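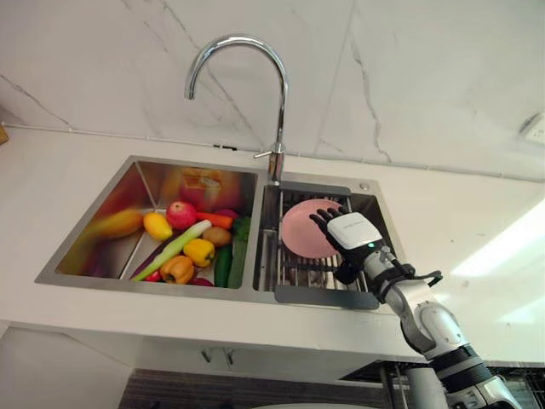
Trying Out the Corix Hand Kit on Kitchen Jobs
Student project report, Drutine robotics group

1. Why we picked this kit

Our group wanted to find out whether a ready-made robot hand kit could do useful kitchen work without us having to build a hand from nothing. Last year's group at Drutine made their own fingers out of printed parts and fishing line, and by their own account spent most of the year fixing tendons. We wanted to spend ours on the fun part!

The Corix kit is sold by Clemerwood as a full package: a hand with jointed fingers, a wrist cuff with its cabling, and a teaching program called Sisay. You bring your own arm. We had one already, so the question was how fast a group of students could go from opening the box to moving real plates in a real sink.

2. Setting up

The printed guide is short and clear. Fitting the hand to the arm took us one afternoon, and a good part of that was hunting for the right hex key. The cable has to be fed through the cuff before you tighten the straps. We did it the other way round the first time and had to take it all off again.

Sisay found the hand straight away. The first screen asks you to open and close each finger in turn, and then it asks for a slow fist. After that it saves a profile and you can start teaching. We were moving the fingers from the laptop before tea, which was a great moment for all of us.

One gripe: the profile is tied to the laptop you set it up on. When we swapped machines in the second month we had to do the finger setup again. It isn't hard, but it should be in the guide.

3. The kitchen and the tasks

We worked at a kitchen counter with a double sink. The left basin is the bigger one and we used it for fruit and vegetables. The right basin is narrow and holds a wire dish rack. We chose this layout on purpose, as the divider between the basins and the tall tap give the arm something to steer around, much as they would in anybody's home.

We set three tasks:

Plate task. Reach into the rack, get the fingers onto a round pink plate, lift it and put it down on the counter.

Produce task. Pick one named item out of a mixed pile. The pile had peppers, cucumbers, a leek, a carrot, an apple and a mango in it, among other things.

Tidy task. Put a plate back into the rack so that it stands up by itself.

Each try was taught or run through Sisay. By the end we had saved 3000 tries, and 1844 of them were marked as a success. A success meant that the item ended up in the right place without any of us touching it. The plate task gave us the most trouble early on and the most joy later, so we write about it at length.

4. How the plate task went

A plate in a rack is harder than it sounds. It leans, it is smooth, and the wires on both sides leave little room for fingers. Our first idea was to pinch the rim between two fingers. The hand can do this, but if the arm is even slightly out of place the plate swings round and slides back between the wires.

What worked far better was to spread the fingers and press them against the face of the plate first, then bring the thumb over the rim. Pressing first steadies the plate while the thumb finds its place. The hand has enough give in the finger joints that you don't need to be spot on with the angle, and this is the thing we like most about the kit. It forgives you.

We also learnt to come in low from the right. Coming from above looked tidier on the laptop, but the housing on the back of the hand is a chunky box and it kept getting near the wall behind the sink. From the low side there is plenty of room, and the elbow stays out over the front of the cabinet where it can't hit anything.

5. How the produce task went

Peppers were the easy ones. The fingers close round them nicely and the shape gives a good hold. The leek was our nemesis. It is long, it tends to lie under other things, and lifting it from one end pulls half the pile along with it. In the end we taught the hand to take it near the middle and tilt it up slowly. That got us a decent run, though the leek still had the worst score of anything we tried.

Cucumbers were good when they stood up against the divider and poor when they lay flat. We haven't worked out a fix for that yet.

Out of all the produce tries, 248 ended with the right item picked up but a second one knocked out of place. We counted those as successes, and we argued over it for ages. A later group may want to mark them on their own.

6. Teaching with Sisay

Sisay lets you guide the arm through a job, then plays it back and asks you to rate it. We found that 10 good tries of one task were enough for a rough first version, and that mixing in a few awkward ones made it much steadier. The rating screen is quick to use and the playback is a pleasure to watch, especially when the hand does something you taught it an hour ago and does it a bit more smoothly than you did.

The weak spot is naming. Every try gets a number and you have to add the task name by hand. With this many tries that got dull. We wrote a small script to do it for us and we have left it in the shared folder along with the profiles.

7. What we think of the kit

We really enjoyed using it. Setup is quick, the fingers are gentle and strong enough for plates and vegetables, and the program gets out of your way. The bulk of the hand is the main limit in tight spots, and we would love a slimmer housing. The small green light on it is handy as well: once you know to look for it you stop checking the laptop every few minutes.

For a group with an arm already and a few months to spend, we would choose it again.

8. Next steps

We'd like to try cups and bowls, then cutlery, which we expect to be a real test for the fingertips. The tidy task also needs more work. Our plate tends to go in at too steep an angle and catch on the wires, and the tries we saved from July onwards are the best place to start looking at why.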